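Grønli bin picking project – progress meeting, June
Notes taken by Marlene Lopes

1. Previous minutes
Agreed with one change. The Burkden gripper order is still open and should not have been marked closed.

2. Teaching sessions
52 demonstrations were recorded by remote control since the last meeting, bringing the total to 3498. Hand guiding was tried for two mornings and dropped for now – operators found it hard to keep the wrist level inside the bin. It may come back for the placing step.

3. Soft items
Gloves and cloths remain the weak point. Operators do not agree on where to grip a glove, and the recordings show it. Agreed that all operators will approach from directly overhead and close on the fingers, leaving the cuff alone. Runs that break this rule are to be tagged, not deleted.

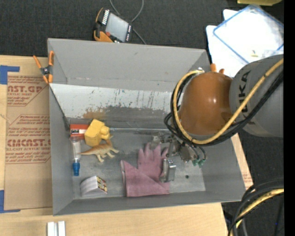 Item 3: gripper over the rubber glove, with the other pick items to the left.

4. Software
The Drilirano logging update will be installed before the next session. Clerkus asked for joint positions and gripper state in one file. Agreed.

5. Actions
Marlene – write up the glove rule and post it by the pendant.
Clerkus – sample export from the new logger.
All operators – 300 further runs on soft items before the July meeting.

Meeting closed 11:40.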